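The bottom drawer, before it fills up again

My battle with the fridge is ongoing, or more exactly with the big pull-out drawer at the bottom of it. I mentioned in my last post that I was giving up on the old system (the old system being: shove it in, push with hip, walk away). So here we go, fridge fans! 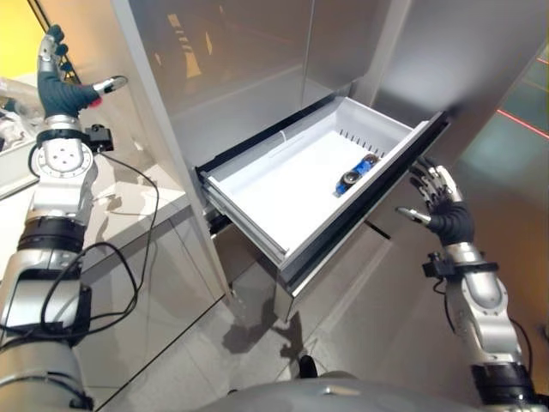 Éabha Coughlan
Home and kitchen writer

White plastic, smooth walls, flat floor. I do love a drawer with a flat floor. My old one had a step in it at the back, over some bit of the workings, and every bag of peas I ever owned ended up wedged behind that step. You don't notice how much room you lose to a step until you haven't got one. That row of little slots along the back is the bit I have to keep telling people about in my own house – don't pack things hard up against them, leave a gap, let the air move. I've settled on a gap of two fingers and everyone has more or less agreed to it.

The drawer itself gets wiped out with warm water and a spoonful of bicarb, then dried with an old tea towel. I used to use the Plivon spray, and it was fine, but it left a lemony smell that got into the ice cubes and I went off it. Bicarb is cheaper anyway. The runners get a dry cloth and that's all, because crumbs go in there and then the whole thing starts to grind when you pull it.
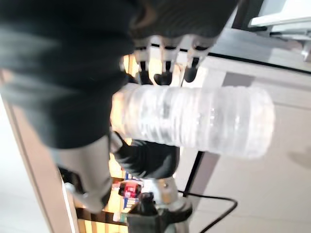

Can you put a full bottle of water in the freezer?
Only if there's room at the top for it to swell, so pour a good glassful out first and leave the cap a bit loose until it's frozen through.

I do a few of these every August, when the back bedroom is like an oven and we all want something cold to take up with us. Clear ribbed bottles are my favourites for it as they seem to cope with the swelling better than the smooth ones (no science here, just years of smooth ones going wonky on me). Lay them flat and they'll fit under almost anything. Stand them up and you'll be rearranging the fish fingers all evening.

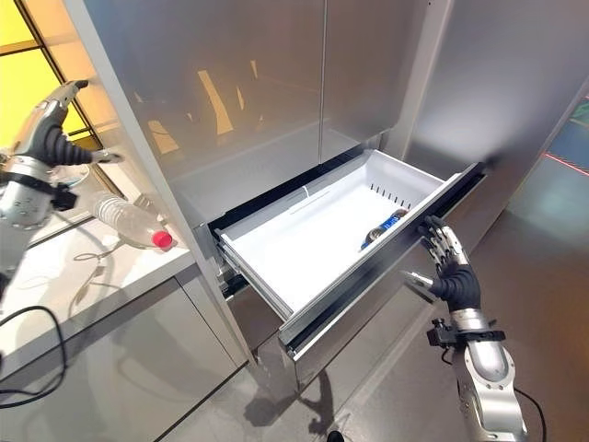 Dermot wrote in to say that he'd never put a fizzy drink anywhere near a freezer again after losing one to a long phone call with his sister, and that he was still finding sticky patches behind the drawer at Christmas. Point taken, Dermot! I'm a setter of timers now. Fizzy things get 40 minutes, the timer goes in my cardigan pocket, and if I leave the house the drink comes out first. Glass bottles don't go in at all.

As for the stainless steel, I get asked about it more than anything else on this blog. Microfibre cloth, barely damp, along the grain, then a dry one straight after. It still shows every reflection in the kitchen and I've made my peace with that. The handle groove along the top of the drawer front wants an old toothbrush once a month or so. You'll be amazed and slightly disgusted.

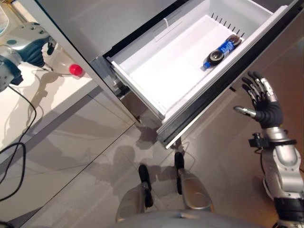 So the next job is deciding what goes back in, and where. I've bought 11 of the shallow Cilix tubs, which was probably too many, and my plan is veg down the left, bread down the right and anything in a flat box across the front where I can read the end of it. Ice cream gets a tub to itself. Cola and the like can stay in the top half of the fridge with the milk, apart from its short timed visits downstairs when we've got people round.

I did think about the Heiskanen dividers, the ones that click across the middle, and I might still go for them if the tubs slide about. Measure your drawer at the bottom as well as the top before you order anything like that, by the way. The walls on a lot of these slope in a little and I've had to send things back before now.

More pictures once the tubs are in and labelled. I've got a new pen for it and everything.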